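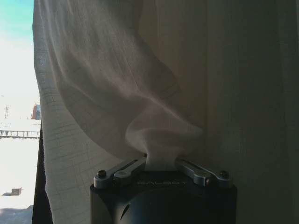 Setting up a household robot to handle curtains is slower work than the finished motion suggests. At Fudedis, the service and commissioning firm, the task occupies two full working days for each machine, and most of that time is spent on the parts that touch the cloth.

The firm maintains a small fleet under the project name Orby. The machines are two-armed units meant for apartments and serviced offices, and curtains were added to their list of duties in August. Heidrun Marti, who directs commissioning, had her team write a separate setup procedure for the task. It runs to 12 pages and begins at the fingers.

**Fingers and pivots**

A gripper that has spent its life picking up boxes and bottles will usually have small burrs along the inner edges of its fingers. On rigid goods these do no harm. On a sheer fabric they pull threads. The technician therefore draws a strip of test cloth through the closed fingers before anything else is attempted, and dresses any edge that catches. The pivot screws are then checked for torque and marked with a paint pen.

"We replace fingers more often than the manufacturer would expect," Ms. Marti said. "A worn pivot lets one finger arrive late. The cloth slips to that side and the robot closes on almost nothing."

Closing force is set next. The procedure calls for the lowest value at which the fabric stays in the fingers through 40 consecutive pulls. Technicians are instructed to raise the value in small steps and to start the count again after each change. A setting carried over from another room is not accepted, as the weight of the curtain and the friction of the rail both alter the result.

**The wrist camera**

The camera at the wrist looks past the gripper toward whatever the gripper is approaching, and at a window this creates a particular difficulty. When the fabric is in front of the lens, the picture is pale and low in contrast. When the arm moves past it, the camera meets direct daylight and the open view. 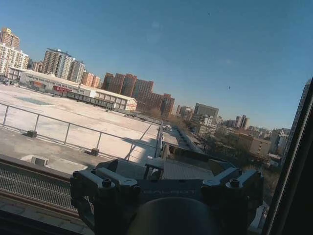
*Rooftops and the city skyline from the wrist, with the gripper in shadow against a sunlit terrace.*

Exposure limits are fixed by hand for this reason. Left to itself, the camera may take too long to recover after a change of light, and the control software receives several poor pictures in a row. The Orby team records one set of limits for bright conditions and another for overcast ones. The lens cover is wiped with a dry cloth at the start of each session, and the cable at the wrist is inspected through the full range of rotation, with attention to the point where it enters the housing.

Calibration between camera and fingers follows. Of the 62 service calls the team logged for curtain work last year, the largest group was traced to a camera bracket that had shifted slightly after a knock.

**Two arms, one window**

Only after both wrists have passed is the machine placed before the window. Its distance from the rail is measured from the base, and the arms are moved at reduced speed until the reach on each side has been confirmed. The head camera is checked last. Its wide lens bends the folds of a curtain outward, and the correction must be loaded before positions taken from it can be trusted. 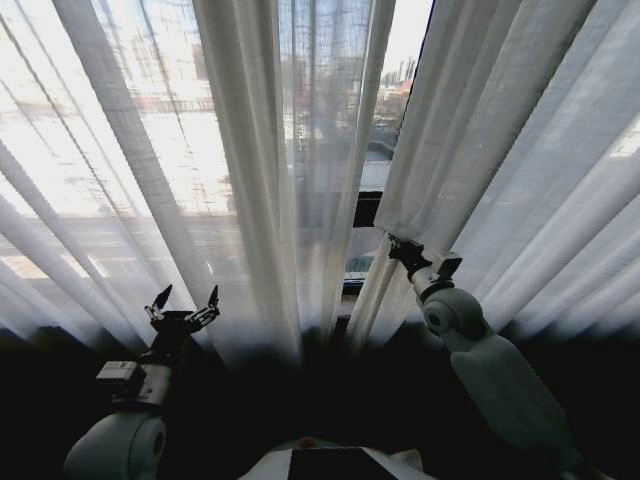
*Both arms raised at the window, with the right gripper at the edge of one sheer panel.*

The left and right arms do not always carry the same tooling, and the procedure treats them as separate machines until the final test. Each has its own force values, its own rest position and its own page in the service book. Plamlow, the scheduling program used by the firm, issues a reminder after 57 hours of operation, at which point the finger test and the camera check are repeated.

Rail hardware is outside the scope of the robot service, although it accounts for a fair number of visits. Makhubela, the building contractor that works alongside the team, now cleans and levels each rail before a machine is delivered. The revised procedure, with a new section on heavier lined curtains, takes effect on 15th January.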